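7 min read

4.2 Does sorting save time?

Boateng and Novico both claim that people who sort small household items find them faster. We are not convinced. Odoi's diary study followed 26 homes, yet only eight kept their notes past December, and those eight were already tidy by their own account. Leinonen raised the same worry about the Grirotberg survey, where people guessed their own search times.
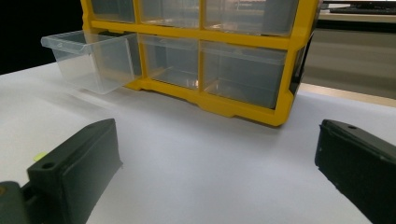 Figure 3. Small-parts organiser with clear drawers, one pulled out.

A further problem is that sorting takes time too, and neither paper subtracts it. Kovács asked 80 adults to log both tasks and found no clear gain, though her log sheets were loosely worded and we would not lean on them heavily. Labels may help in shared homes. The evidence for people living alone is thinner still, and Tsikata's often-quoted result has not, to our knowledge, been repeated.

8 shares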